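Tostness Collection Envelope Set, Model 286

The Tostness set is a numbered offering envelope system for congregations that record weekly giving by household. Each set holds one year of dated envelopes in a lidded carton. Envelopes are printed in black on white 24 lb stock with gummed flaps.

Printing and Personalization

The front panel carries the congregation name, the household number, the date and a ruled line for the amount. A second line may be assigned to missions, the building fund or a local charity. Wording is set once per order and can't vary between households.

Special envelopes for Easter, Thanksgiving and Christmas are placed in date order. Congregations that follow the Julian calendar should say so on the order form - the default sequence uses Western dates. Sets for Saturday worship are available at the same price.

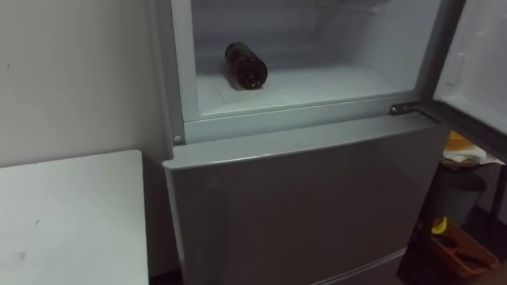
Ordering and Lead Time

The minimum order is 15 sets. Orders over 2000 sets ship on a pallet and require a delivery address with dock or ground-level access. Proofs are sent by email and must be approved in writing before printing begins. Proofs approved by noon on Friday enter the next week's print run.

Household lists are accepted as spreadsheet files with one household per row. Numbers may be assigned by the congregation or by us. Gaps in the numbering are allowed, duplicates are not.

Storage

Keep cartons flat and sealed until distribution. Gummed flaps can stick shut in a damp basement or an unheated sacristy. Do not stack cartons more than six high.

Compatible Items

Pavlović pew racks, narrow and standard
Sastetti oak collection plates, felt lined
Famemora giving ledger, bound, one line per household per week

Replacement sets for new members can be ordered singly through March. Quote the original order number.

Church orders: Lovely Espiritu, Customer Desk | Contact | © Tostness | Back to top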